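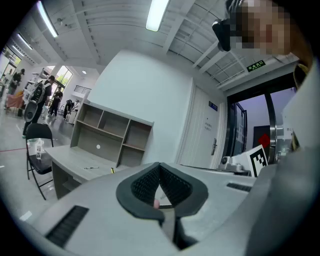 ¿Cuándo podrá usarse la nueva zona de trabajo compartida de Edenier? A partir de junio, una vez que se entreguen los muebles que faltan y se revise la instalación eléctrica.

La empresa Edenier comunicó en mayo de 2021 que reorganizará la segunda planta de su sede para sustituir los despachos individuales por mesas de uso común. La obra afecta a 340 metros cuadrados y tiene un presupuesto de casi 1565 euros por puesto, con mobiliario, cableado e iluminación incluidos. En total habrá 35 puestos.

El proyecto lo firma el estudio Vitale, que ya se encargó de la recepción del edificio. Según la memoria entregada a la plantilla, las estanterías abiertas con casillas irán unidas a las mesas y cada trabajador tendrá asignada una casilla para dejar sus cosas al final de la jornada. Los armarios cerrados quedarán solo para la documentación de contabilidad – unas carpetas que por ahora siguen en el sótano.

Los tabiques se pintarán de blanco. El fabricante de las mesas, Zernex, prevé completar el suministro en 2 entregas, y el montaje se hará fuera del horario de oficina. Las sillas plegables que se emplean en las reuniones se conservarán.

Durante los trabajos, los departamentos de compras y de atención al cliente pasarán al local de la calle trasera, que Edenier comparte con la distribuidora Donbridge. Los teléfonos y las direcciones de correo no cambian. Las visitas de proveedores deberán concertarse con antelación y se atenderán en la planta baja.

La empresa ha pedido a los empleados que vacíen cajones y estantes antes del traslado y que marquen las cajas con el nombre del departamento. Lo que quede sin etiquetar se llevará al almacén, donde podrá recogerse hasta finales de junio.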